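Ticket 252: Wine club shipment stuck on "label created"
Opened by: Naheed Awan
Status: Open, waiting on carrier

Hi all, me again! So I joined the Gamden wine club back in September when we did the tasting on the patio (the rosé, oh my gosh) and my first box still hasn't left the building as far as I can tell. The tracking page has said "label created" for 13 days now. I logged out, logged back in, tried my phone, tried my husband's laptop, same thing every time. My card was charged the full $60, so the order definitely went through on your end.

I did get one email saying someone over 21 has to sign for it, and I clicked the button to confirm. It took me to a blank page. Could that be what's holding it up?

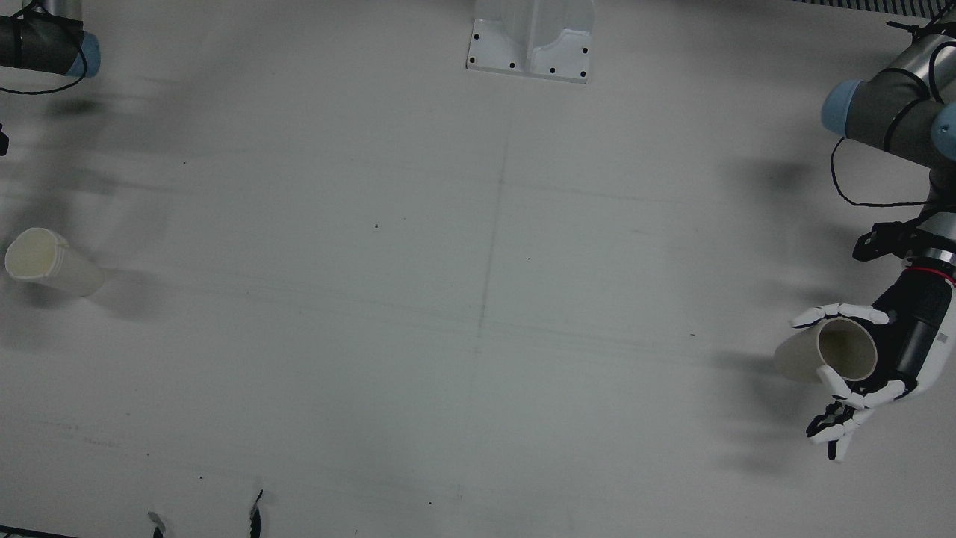
Paper cup on its side, white tabletop.

Reply from Letay Habte, club desk:
Hi Naheed! Thanks for all the detail, it saved me a bunch of digging. I found your order and yep, the blank page is our problem. Your signature confirmation never saved, so the box got parked on hold. I've ticked it by hand and asked Brodie in shipping to print a new label, so please ignore the old tracking number.

While I was in there I noticed your apartment number is missing from the address. Can you send it over before 3 p.m.? That's when the truck gets loaded.

Naheed Awan:
Oh shoot, it's 3B! I typed it in the second address line, I'm sure I did. Also can I swap one of the reds for another rosé or am I too late?

Letay Habte:
Got it, 3B is on there now. And you're in time for the swap, same price. New tracking number will come by email once the carrier scans the box. I'll leave this ticket open until then.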